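How to teach a pick-and-place policy with building blocks, part two: recording your demonstrations

Welcome back! If you worked through part one, your arm is bolted down, your gripper opens and closes on command, and you're itching to collect some data. Good. This part covers the demonstrations themselves, and I'll try to pass along the little things we learned on the Cluvdale project, where we recorded 2,006 of them before we were happy (and then, of course, kept going until we had 2,674).

We like toy blocks for this work. They're cheap, they come in bright colors, and the studs demand a precision that a plain wooden cube never will. A block that lands a hair to one side just sits there on top of the studs, and your success score has to reflect that.
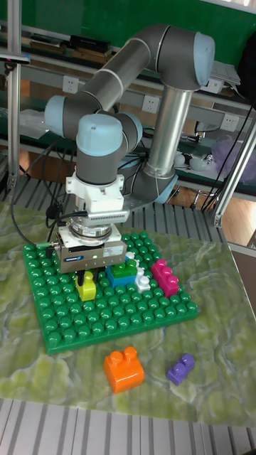
Degefa Manipulation Learning Group

Step 1. Lay out the plate. Put your baseplate where the arm can reach all of it with the gripper pointing straight down. It doesn't have to be square to the table, and I'd encourage you to turn it a little between batches, so the policy learns to look at the plate and can't just memorize a spot. Keep some blocks on the plate and others on the mat next to it. Standing a block upright, like the yellow one under our gripper, gives you a different grasp to practice from a block lying flat.

Step 2. Warm up your hands. Whoever is driving the arm should do a handful of throwaway runs first. Catinca Cârstea did most of our driving, and she'd toss her first runs every Tuesday morning without even looking at them, which I thought was wasteful until I plotted mine next to hers.

Step 3. Record in batches of 200. Start the logger, do one pick and one place, stop the logger. Please resist the urge to fix a bad grasp halfway through and carry on as if it were clean! Mark it as a recovery in the Drorkico log and start a fresh one. Recoveries are very useful later on, but you'll want to be able to pull them out.

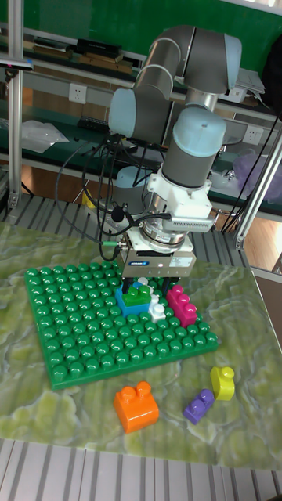
Step 4. Reshuffle. After each batch, move everything. Swap which colors are stacked, send a few blocks out to the mat, and bring others in. We got lazy about this in November and ended up with 400 runs that were so alike the policy fell apart as soon as we swapped two colors.

Step 5. Train a small model early. Don't wait for the full set. After your second batch, run the Faltasico baseline overnight with the default settings and watch it try ten picks in the morning. You'll see quickly whether it hesitates above the block or closes too soon, and you can aim your next batch at whichever one it is.

Part three picks up with scoring, including how we decide when a block counts as seated.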